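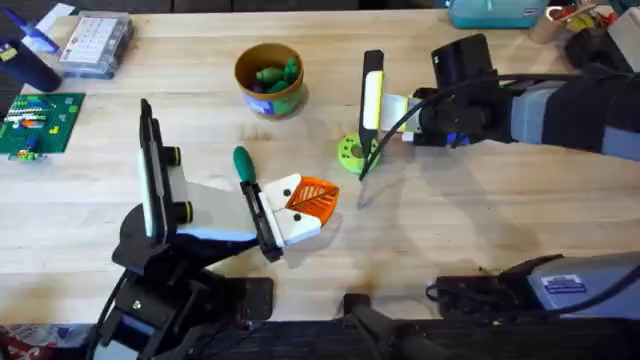 Workshop Guides > Finishes & Care

Section 3: Putting on the first coat

Okay, by now your top should be flat, clean and free of old wax (if it isn't, go back to Section 2, I'll wait). I'm Anjana Thambiah, I've been oiling benches and tables with Makwood for years now, and this is the part I like best - the wood wakes up in front of you!

You'll need the Makwood can, a mixing stick, a white pad, a pile of lint-free cotton rags, gloves, and a metal bucket half full of water. Open a window too. I like to start on a Friday evening so I can stay off the bench all weekend.

1. Sand the whole top one last time with 300 grit, along the grain, with very light pressure. Vacuum, then wipe with a barely damp rag and let it dry.

2. Stir the oil slowly, right down to the bottom of the can. Don't shake it. Shaking puts bubbles in, and I've spent a whole evening chasing bubbles across a desk.

3. Pour a puddle the size of your palm and spread it with the white pad. Work in strips from one end to the other.

4. Leave it for 12 minutes. If a patch goes dull before that, it's thirsty, so give it a bit more.

5. Wipe off everything that's still sitting on the surface, then go over it again with a fresh rag. It should feel like there's almost nothing there.

CAUTION: Oily rags can heat up and catch fire on their own. Drop each one in the water bucket as you finish with it, and never leave them balled up in the trash. 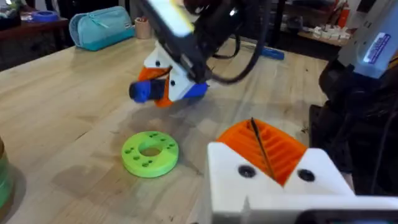

Color is where people get nervous, so try a test patch underneath before you commit. The Flestodia tint is lovely on dark wood, but I find it goes muddy on anything blond. If your bench has pale planks with only a light grain, like the ones in this photo, I'd go with the clear every time. You'll still get some warmth from it, and it won't bury the little bit of figure you have.

6. Let the coat cure for 14 hours with air moving through the room. In a cold garage, double that.

7. Rub a clean white rag hard over one corner. If it picks up any oil, keep waiting. If it comes away clean, you're ready for the second coat (Section 4).

NOTE: Sticky the next morning? You left too much on, and we've all done it. Put a little fresh oil on a pad, scrub the tacky spots until they loosen, and wipe dry straight away.

NOTE: If you want a smoother feel on a desk or dining table, you can use 2000 grit between later coats. On a workbench I skip it - I like a surface with a bit of grip.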